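Tevamness Community Help > Home and Garden > Cleaning

How do I get dried candle wax off a timber dining table?

posted by celura_kitchen, 26th December

Hi all, hoping someone is around over the break. We had candles going right down the middle of the table last night, and one of them leaned over while we were all outside having pudding. Now there's a puddle of red wax set hard on the wood, a bit bigger than a saucer, plus a trail of drips heading off towards the end where my aunty sits. The table is second-hand, I paid $400 for it in August, and I don't know what the finish is. It's got a low sheen and water beads up on it, if that tells anyone anything. I've tried my fingernail and got nowhere. I've read you can iron it off through brown paper but I'm terrified of leaving a white mark. Help!

clarnusside_gran

Don't iron it! Well, not first. Put a few ice cubes in a freezer bag with a tea towel under it (you don't want the wet getting on the timber) and sit it on the wax till it goes brittle. Then push it off with an old plastic card, going along the grain and keeping the card nearly flat. I've done this on my own table more times than I'd like to admit and the big lumps just pop off. The drips are fiddlier, so do those one at a time and put the kettle on in between.
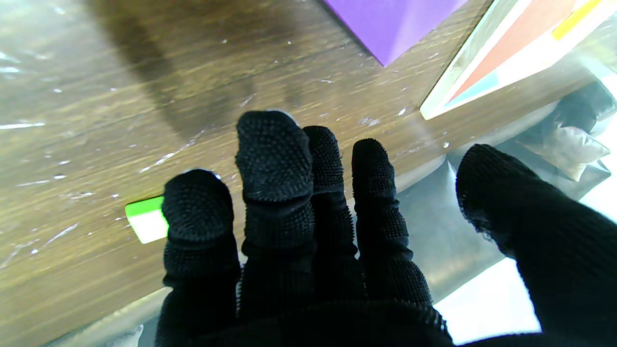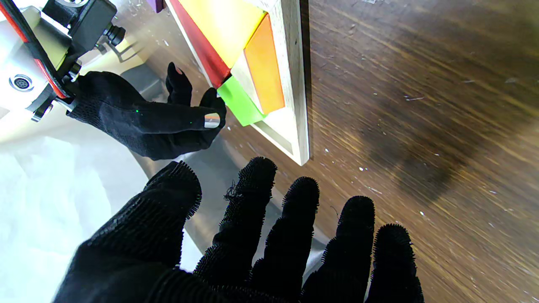 Black glove, fingers up, in both.

Once the lumps are gone you'll have a greasy film left over. I go at that with a soft cotton cloth and a hair dryer on the low setting, moving it the whole time, wiping as the wax softens. If the red has left a stain, try a tiny bit of mild soap on a damp cloth and dry it off straight away. Test it underneath the table first, please, you've got no idea what the last owner put on there.

odera25

ice never worked for me. just use the hair dryer and paper towel, took 18 minutes start to finish

flatpack_fan_2

Agree with going slow. One thing to add: if the finish looks dull after all that, a dab of furniture polish in the same colour range usually evens it up, but leave it overnight before you decide. Mine looked awful at bedtime and fine by breakfast. And get some of those little glass dishes for under the candles next year, the op shop always has a box of them near the door.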